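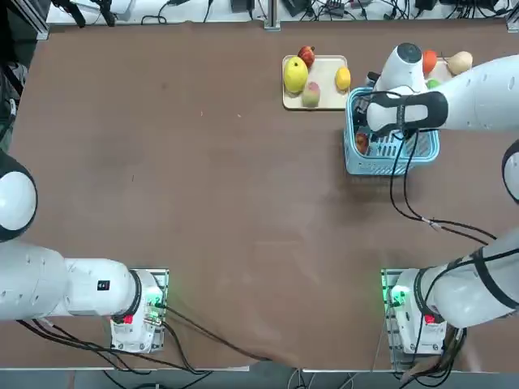

Tables and Baskets – Savport Workroom

Gallery page 3, updated 21 Nov 2024

The Savport workroom has used the same large tabletops since May. Each one is 145 cm long and carries a Dow part number on the underside, 329 for the standard size. Small items are sorted on top and moved in plastic baskets to the shelving on the Kirkent side of the building.

Tabletop, matte reddish brown. Faint scuffs and lighter patches across the surface, with a few pale specks. Wear of this kind is cosmetic and does not call for a replacement top. Clean with a damp cloth and mild soap. Scouring pads leave permanent marks.

Near edge, gray metal rail. Check the rail fasteners at each quarterly inspection and tighten by hand only.

Basket, light blue plastic. Baskets of this type are listed in the Gidusura catalog under storage, order code 108. The load limit is 20 lb – heavier items go in the steel bins.

Most of the middle of the table is kept bare during sorting. Baskets stay toward the far side, and full ones are not stacked on the tabletop. Labels go on the short end of the basket, facing the aisle once shelved.

Replacement tops are ordered through the Savport parts desk. Quote the part number and the table position. Rails are ordered separately. Older tops from the Kirkent room are a different thickness and will not fit the current rail.

Previous page: shelving and steel bins
Next page: aisle markings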